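Learning Kitchen Chores from Head-Camera Video: Does It Help to Keep the Idle Moments?
Student project report, Boateng Robotics Lab, Paltamton, December 2020
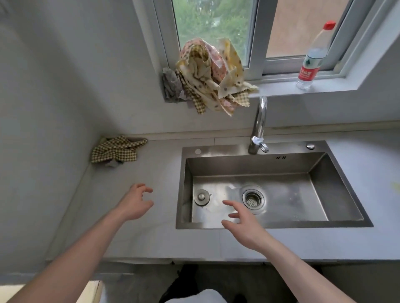

Figure 1. A view from the head camera at the sink, both hands empty and no object held.

When we started this project in October, we thought most of the work would be in training the model, and we were quite wrong about that (in a good way, since we learned a lot!). Our goal was to teach a small program, which we named Nerneo, to look at video from a head camera and guess which chore step comes next, so that a two-armed robot could later use those guesses to plan its own moves.

We recorded 146 short clips of everyday kitchen chores and labeled them by hand with a tool called Jusus, which took us far longer than we had planned. The trouble was always the moments in between. In Figure 1, for example, the left hand is over the counter and the right hand is over the front edge of the sink, the stopper is lying in the basin away from the drain, and there are cloths on the sill and in the corner of the counter. Any of these could be what a person goes for next, and the two of us labeling often gave different answers.

At first we simply cut such moments out. Then our instructor suggested we keep them under their own label, "undecided," and train a second version to compare. We set aside 40 clips for testing and ran both versions 4 times with different random starts. The version with the "undecided" label did better in every run, mostly at the beginning of a step, where the first version tended to jump to a guess much too early and then stick with it.

We would have loved to try this on the real arms, but we ran out of lab time. All the clips also come from one kitchen, so we can't say yet how Nerneo would do at a different sink. Our labels and the notes we wrote on hard cases are stored with the lab for next year's group.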